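Clearing a Bedroom Floor: Sorting Order, Bin Placement and Small Packaging

Applies to: single bedrooms with plank or laminate floors, one bed, one chair, one radiator.
Tools: round bin without a lid, one laundry bag, one flat box for items that belong in other rooms, soft broom, damp cloth.

1. Set the boundaries first

Work on the floor only. The bed, the chair and the windowsill are separate jobs with their own pages. Textiles picked up from the floor may be parked on the bed, which is the one exception, and they stay there until step 4. Do not open drawers at this stage. An open drawer in a small room blocks the walking line and adds a second sorting task to the first.

Mark the walking line from the door to the window. It should be wide enough to carry a full laundry bag without turning sideways. Anything on that line is picked up before anything else, cables included. Cables that have to stay are run along the baseboard, not across the planks.

2. Place the bin

Put the bin in the middle of the mess and move it as the cleared area grows. A bin left by the door turns every wrapper into a walk. For the test room at Lenihan (one bed, plank floor, radiator under the window) the bin was moved three times and the floor was clear in 33 minutes. Fionnuala Cullinane repeated the job in the same room with the bin fixed at the door and took 72.

Bin size matters less than the opening. A round bin with a wide mouth accepts a carton or a clear plastic tub at any angle. Swing lids and pedal lids are for kitchens. Use a liner if cosmetics or food packaging is expected, and fold the liner at least two inches over the rim so it does not slip when something catches on it.

3. Handle small packaging

Empty packaging is most of the volume on a bedroom floor and very little of the weight. Treat it by type:

Clear plastic containers. Check the base for a recycling mark. If the local program takes the material, remove the lid, rinse, and stack with the kitchen recycling. If the container is sound and the lid closes, it can go in the flat box for reuse – hair ties, spare buttons, plug adapters.

Small cartons. Read the printed side before discarding. Batch numbers, dosage and warranty text are sometimes only on the carton. Take out any leaflet, then flatten. A carton that still holds something goes in the flat box.

Loose caps. Match each cap to its bottle within the session. An unmatched cap is discarded at the end. Check the area next to the bin, as caps roll off the rim and stop close by.

Clips and pegs. Collect in a cup. Do not leave them on fabric, where they are carried into the washing machine. 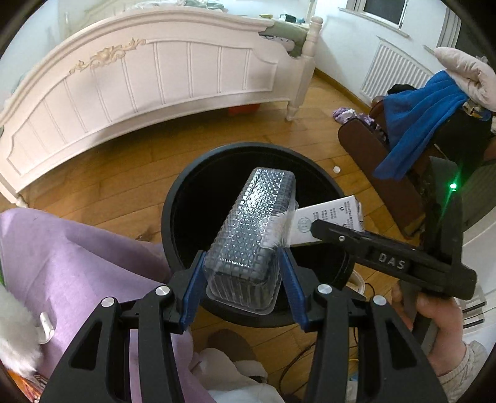

4. Sort the textiles

Take the parked items from the bed and the remaining ones from the floor. Shake each piece once over bare planks. Check pockets. Whites and lights are bagged apart from strong colors; purple and dark blue release dye in the first few washes and should not share a load with white socks or trim.

Slippers are paired and placed under the front edge of the bed. A single slipper is not put away until its partner is found. Gloves and padded items are aired on a hanger, clear of the radiator fins.

5. Under the bed

Pull everything out with the broom handle. Nothing is returned there except closed boxes. Sweep toward the center of the room, along the boards.

6. Finish the floor

Sweep, then wipe with a cloth wrung out until it no longer drips. Standing water works into the joints between planks. Wipe the outside of the bin and the strip of floor under it, which the broom usually misses.

Empty the bin on the same day. Return the flat box items to their rooms before starting on the bed.

Correction from Eylül Çınar, August: the earlier version of step 2 gave the liner overlap as one inch. Two is correct for round bins.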